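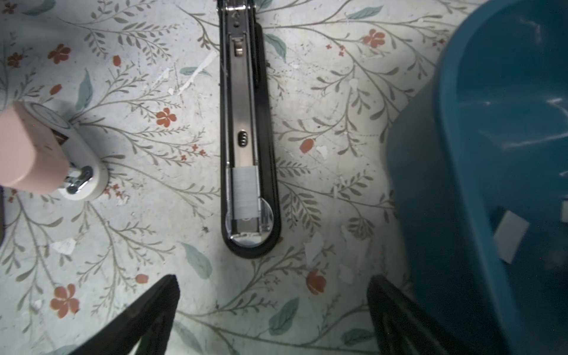

4.2 Estimativa do estado de objetos articulados

O módulo de percepção do Vidier recebe as imagens das câmeras de punho e da câmera fixa e devolve, para cada objeto da mesa, uma pose planar e um estado discreto. Nos objetos rígidos o estado tem um único valor e pode ser ignorado. Nos articulados ele decide quais ações o planejador pode propor. O grampeador é o caso que mais nos ocupou: com o braço superior aberto, como na vista de punho que abre esta seção, o canal metálico fica exposto e a tira de grampos aparece como um bloco cinza estriado perto da extremidade arredondada da base. Para o estimador, esse bloco é um indício mais estável do que o contorno do objeto, que se confunde com os ramos e as folhas impressos na superfície. O estado "aberto e carregado" só é emitido quando o canal e o bloco são segmentados na mesma imagem. Se apenas o canal é encontrado, o estado passa a "aberto, carga desconhecida", e o planejador pede uma nova vista antes de prosseguir.

A segmentação é feita por uma rede ajustada com 200 imagens anotadas por Krisztina Gál, todas com fundo estampado. Numa versão anterior, treinada com fundo liso, as flores alaranjadas geravam falsos positivos na classe "peça pequena". O ajuste reduziu o problema, mas os trechos em que a estampa está gasta ainda produzem detecções espúrias de papel. Elas são filtradas pela persistência entre vistas: uma detecção só entra no mapa da mesa se for confirmada em 5 quadros consecutivos.

4.3 Fusão das vistas e reserva do espaço compartilhado

As duas câmeras de punho se movem com as garras e enxergam bem apenas o que está diante dos dedos. A câmera fixa cobre a mesa inteira, com menos detalhe e com oclusões frequentes causadas pelos próprios braços. O Sasten, nosso servidor de fusão, mantém um mapa único no referencial da mesa e atribui a cada observação um peso que depende da distância à câmera e da fração do objeto coberta pela projeção do modelo do robô.

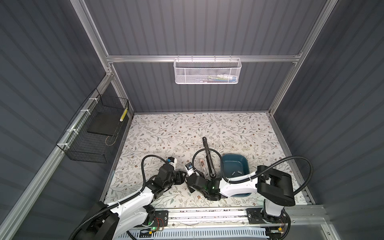 Figura 4. Estação de dois braços vista pela câmera fixa. As garras estão frente a frente perto do centro da mesa; o antebraço direito e seu cabo passam sobre o recipiente azul-petróleo.

A configuração da Figura 4 é desfavorável por dois motivos. Os volumes de segurança das garras ficam muito próximos, e o antebraço direito atravessa a área do recipiente, de modo que o peso da câmera fixa cai justamente onde há peças pequenas a localizar. O planejador trata a região central como um recurso com reserva – um braço solicita o bloqueio, executa o segmento de trajetória e o libera. A reserva é feita por células de uma grade de 16 por 16 sobre a mesa, e cada braço pode manter várias células ao mesmo tempo, desde que sejam contíguas.

O cabo corrugado não faz parte da cadeia cinemática e, na primeira implementação, foi simplesmente omitido do modelo de colisão. Hoje ele é aproximado por uma sequência de cápsulas entre a garra e a junta superior, com uma folga fixa. A aproximação é conservadora e rejeita algumas trajetórias viáveis, o que aceitamos. O modelo de cápsulas foi escrito por Lau e está no mesmo repositório que os arquivos de calibração da bancada Berkberg.

4.4 Objetos fora do plano da mesa

O mapa descrito até aqui supõe que todo objeto repousa sobre a mesa. Os cestos presos à estrutura violam essa hipótese. O que está dentro deles aparece nas câmeras de punho através de malha ou grade, e a projeção no plano da mesa coloca o objeto em um ponto onde não há nada.

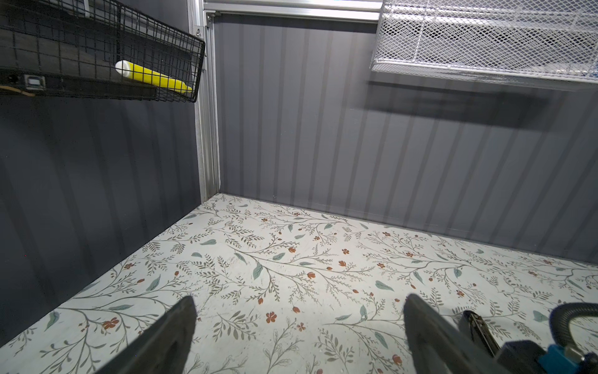

Para evitar isso, cada cesto é declarado no arquivo da estação como uma região própria, com plano de apoio e orientação medidos durante a calibração. Uma detecção cuja linha de visada cruza uma dessas regiões é atribuída primeiro ao cesto, e só volta a ser candidata à mesa se uma segunda vista, com pelo menos uma câmera em outra posição, for incompatível com a atribuição. Quando a malha não permite reconhecer o conteúdo, o Sasten registra a região como "ocupada, classe desconhecida" e o planejador não gera ações de preensão para ela.

A atribuição depende da calibração mão-olho, e um erro de rotação no punho se traduz em deslocamento maior nos cestos do que na mesa, pela distância. Por isso o resíduo de calibração é verificado no início de cada sessão com o braço em posição recolhida, e o processo é interrompido se o valor ultrapassar o limite definido na Seção 3.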